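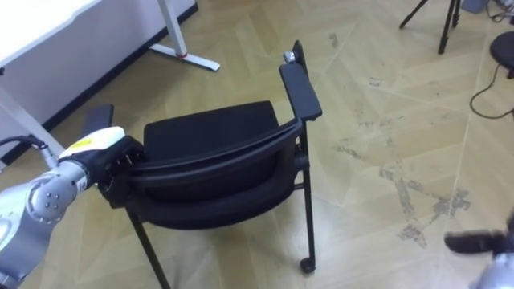
Wie lernt ein Roboter, Möbel zu bewegen, die sich während der Bewegung anders verhalten als erwartet? In dem Verfahren von Ciobanu wird der Griff während der gesamten Bewegung laufend nachgeregelt, anhand der Kräfte am Handgelenk und der Bilder der Kopfkamera.

Juli – Pressestelle Ciobanu
Lesezeit: 2 Minuten

Zweiarmiger Roboter richtet Büromöbel aus

Das Forschungsinstitut Ciobanu hat gemeinsam mit dem Softwareunternehmen Sadeck eine Methode vorgestellt, mit der zweiarmige Roboter sperrige Gegenstände greifen, kippen und umsetzen. Das Verfahren trägt den Namen Ridden. Untersucht wurden vor allem Stühle mit Armlehnen und Rollen. Sie gelten als schwierig, da Rollen seitlich ausweichen und sich der Schwerpunkt beim Kippen verlagert.

Ridden wurde mit 548 ferngesteuerten Vorführungen trainiert. Ein Mensch führt dabei beide Arme, das System zeichnet Gelenkstellungen, Greifkräfte und Kamerabilder auf. Aus diesen Daten lernt ein Modell, an welcher Stelle ein Greifer ansetzt und wann der zweite Arm hinzukommt. Für einen neuen Stuhltyp reichen nach Angaben des Instituts bis zu 35 weitere Vorführungen.

In der Auswertung absolvierte der Roboter 100 Durchläufe mit fünf Stuhlmodellen, die im Training nicht vorkamen. Die häufigste Fehlerursache war ein zu tief angesetzter Griff: Der Stuhl drehte sich dann in der Hand, und der Versuch wurde abgebrochen. Glatte Kunststoffschalen bereiteten mehr Probleme als gepolsterte Flächen.

Nicht untersucht wurden Treppen, Teppichböden und Räume mit Publikumsverkehr. Auch die Geschwindigkeit bleibt begrenzt – der Roboter arbeitet deutlich langsamer als ein Mensch.

Als nächster Schritt ist ein Versuch in den Seminarräumen am Standort Wetmont vorgesehen. Dort sollen auch Klapptische einbezogen werden. Den Trainingscode will Sadeck nach Abschluss dieses Versuchs veröffentlichen.

5 Mal geteilt
0 Kommentare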